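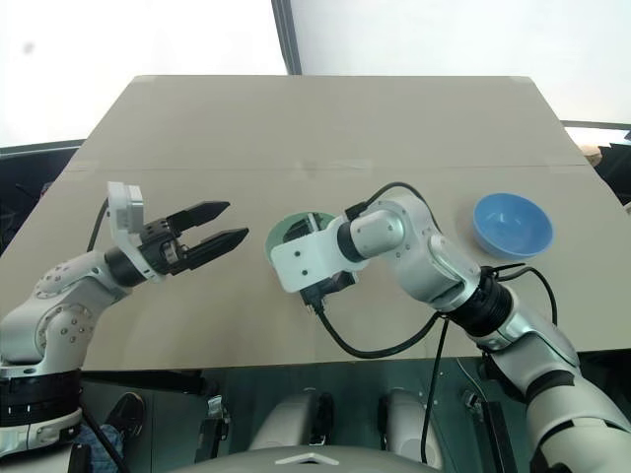
Home | Issues | Sections | Authors | Search

3.2 Tableware and table layout

The layout study was concerned with where bowls come to rest on a shared table, and with how much clear surface remains once they are down. Two bowl colors were used throughout, pale green and light blue. Both are light colors, and the choice was deliberate: an earlier round at the Grarska site used dark bowls, and raters reported that they judged distances from the contrast of the rim and paid little attention to the base. With light bowls on a beige top the rim is less dominant, and the agreement between raters improved.

Figure 3. Beige tabletop with a pale green bowl and an empty light blue bowl, both on the right side. The seam between two panels of the board runs across the table toward the back.

The seam shown in Figure 3 served as the reference line for all placements. A bowl was coded as "back" if its base lay wholly beyond the seam, "front" if wholly on the near side, and "crossing" in all other cases. The coding was done from the base and never from the rim, as the rim of a bowl overhangs its base and would shift many borderline cases into the crossing class. Left and right were coded separately, from the midpoint of the front edge.

Each layout was recorded once, after the last bowl had been set down. The full set contains 339 layouts, of which 20 were withheld for training the raters and do not enter the results below. Filled bowls were excluded at this stage. Contents change the way people carry a bowl – they slow down and set it nearer to themselves – and that effect is treated in Section 5.

3.3 Coding of clear surface

Clear surface was defined as the largest rectangle that could be drawn on the tabletop without touching a bowl or any other object resting on it. Raters drew the rectangle by hand on a printed plan of the table. The plan follows the Peeters convention, in which the front edge is always at the bottom of the sheet.

Bowls grouped on one side leave a larger rectangle than the same bowls spread out, which is expected. Less expected was the effect of the gap between them. When two bowls stood close together but not touching, raters tended to treat the pair as a single object and drew the rectangle around both. When the gap was wider than one bowl, they split into two habits: some continued to treat the bowls as a pair, others used the space between. The instructions were revised in November to require that the space between bowls be considered in every case, and all earlier plans were redrawn.

Cables, cloths and other loose items were coded as objects only where they lay on the surface. Items passing above the table were ignored. This rule is simple to state and tedious to apply, and it accounts for most of the disagreements listed in the Tollosetti tables (Appendix B).

Comments (3)

kitchenplan_v: Was the seam in the same position on all the tables? If the boards were swapped at any point, the back class is not comparable across sites.

rimwidth: The point about rims matches what we see with shallow dishes. I would like the rim and base diameters given in the appendix.

m_tabletop: Section 3.3 does not say what raters did when two rectangles of equal area were possible.

Contact the editors | © Plirkenia Papers in Domestic Layout | Back to top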